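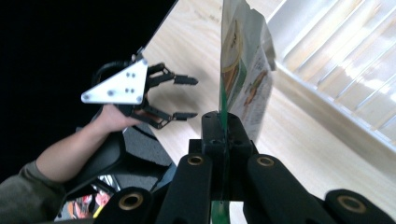 Zullau Oral History Project
Second progress report, 12th September
Prepared by Carola Oltmanns for the Antal Fund

Where we are

The grant agreement says we will record, transcribe and index interviews with people who worked at the Odton ferry crossing before the bridge opened. The recording is in good shape. The transcribing is in fair shape. The index exists in the sense that a spreadsheet with that name has been created.

We have now completed 20 interviews, which meets the target for this stage. The shortest ran under half an hour, with a former deckhand who answered every question with "yes" or "depends on the river." The longest took 4 visits. It covers the ferry, the flood, the quality of the coffee on both banks, and a dispute over a mooring post that both families still consider open. I have kept all of it. The mooring post comes up in other people's interviews too, and future researchers will want the full file.

Changes to the plan

In the first report I said the transcripts would be finished by March. They were not. I had based the schedule on the first recordings, which were made in quiet rooms with people who took turns speaking. After that we moved on to married couples.

We also tried automatic transcription, as your program officer suggested. It did well with the standard speech and poorly with Zullau dialect. It was sure that the ferry had been run by "a tall widow with engines," when what the speaker had said was "the toll window at the inches," the inches being the mudflats. I rather miss the widow. We now use the software for a first pass and correct it by hand, and that still saves time on the clearer tapes.

The group session planned for the Odton side was dropped after two of the invited speakers learned that the other would be there. They were interviewed separately and agreed on nearly everything.

Photographs and papers

People have been generous with these, sometimes more than we had space for. We have scanned 200 items so far, mainly tickets, timetables, pay slips and family snapshots. One envelope held the complete correspondence about repainting the ticket office, a matter that took longer to settle than the bridge did. The color chosen was gray. It had been gray before.

Originals go back to their owners as soon as they are scanned. One logbook is still with us at the owner's request, as she says it smells and she has only just gotten the hall closet back to normal.

Money

Spending is within the approved budget overall. Travel came in under, thanks to the bridge, whose convenience I do not mention in front of the interviewees. Equipment came in over. The first pair of clip-on microphones picked up every wool sweater in the district, and we replaced them. The revised budget table is attached, with the transfer from travel to equipment shown on its own line as you asked last time.

Payments to transcribers have gone out on schedule. The fee for the archive boxes has been paid, though the boxes we received are for maps. Vorent Supplies has promised an exchange and has been cheerful about it on each of the occasions I have called.

Next stage

Correct the remaining transcripts and send them to the speakers for approval. Allow extra weeks for this, because several have said they plan to improve their answers.

Begin the index properly. I have settled on place names, vessel names, job titles and weather. Weather was not in the proposal, but it takes up a good share of what people told us and it has to go somewhere.

Open a small display at the Zullau library with 2 listening stations. The library has asked that the coffee remarks be left out, since the cafe downstairs is run by a granddaughter.

Decision needed from the Fund

Please confirm whether the restricted interviews may be deposited now, sealed, or must wait until all permissions are signed. I asked this in the first report as well, on page four, under the heading "Questions."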